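How to measure your shower flow with a cup and lower your water use

Posted in: Water at home

When I moved into my apartment I received a water bill which I did not understand. I live alone, I wash clothes once a week, and still the number was higher than what my sister pays with two children. It took me one month to find where the water goes. I write here the method I used, step by step, so you can do the same in one evening.

What you need

- a bucket with liter marks inside
- a plastic cup or tumbler, better two
- a clock that shows seconds, or your phone
- a pen and paper

You do not need to buy anything special. I first bought a small flow meter from Rodex and returned it, because it did not fit the thread of my shower hose.

Step 1. Read the meter at night

Close all faucets before you go to sleep and write down all the digits of the water meter, also the red ones. Do not flush the toilet during the night if you can avoid it. In the morning, before you use any water, read again. If the red digits moved, you have a leak, and you should look for it first. In my case the toilet was leaking, so slowly that I could not hear it.

Step 2. Test the toilet

Put a little food coloring in the tank and wait 20 minutes without flushing. If color comes into the bowl, the flapper or the seal at the bottom of the tank is old. Close the valve on the wall, flush one time to empty the tank, and change the part. Take the old one with you to the store, there are many sizes.

Step 3. Measure the shower

Open the shower completely, as you normally use it, and hold the bucket under it for 35 seconds. Close the water and read the marks. Divide the liters by 35 and multiply by 60, and you have liters per minute. My old shower head gave 14 liters per minute. I changed it for a simple one of the brand Layug and now I have a little more than half of that. The pressure feels the same to me - my hair takes a bit longer to rinse, this is all.

Step 4. Measure the slow drips

For a dripping faucet the bucket is too big, and here you use the cup. Put it under the drip and leave it for one hour. Then pour the water into a kitchen measuring glass and write down the milliliters. Multiply by 24 for the whole day. A faucet in my bathroom gave 25 milliliters in one hour, which makes 600 in one day. It is not much money, but the repair was a rubber washer and ten minutes of work.

If you have two faucets dripping, use two cups of different color and write the color on your paper. I mixed my results once and repaired the wrong faucet. 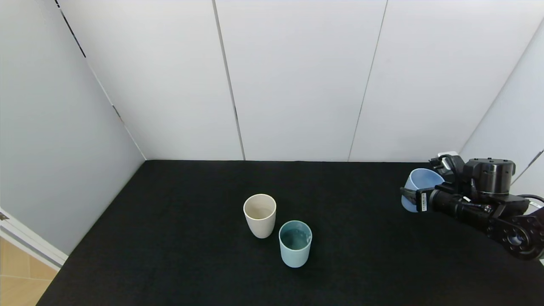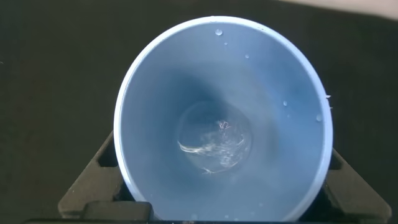
Arnel Lagman wrote to me that one hour is too short for a very slow drip, and that he leaves his cup from evening until morning and divides by the number of hours. He also puts a saucer on top with a small gap, against evaporation, but only when the heating is on. I tried his way in April with the kitchen faucet and the result was easier to read, so if your drip is slow, please do it like him.

Step 5. Write everything in one table

Make one line for each faucet, with the date, the room and the result. Repeat after every repair. I keep my paper inside the cabinet door below the sink, on a Skondis hook, together with the spare washers.

Step 6. Check the hot water line too

A mixer faucet can drip from the hot side only. Close the hot valve under the sink and wait. If the drip stops, the problem is on this side, and it costs you energy also. Open the valve again slowly when you finish, old valves do not like to be turned fast. Mine is an Iller and it needed a little grease on the stem before it would close completely.

Read the meter again one week after the last repair, at the same hour as the first time.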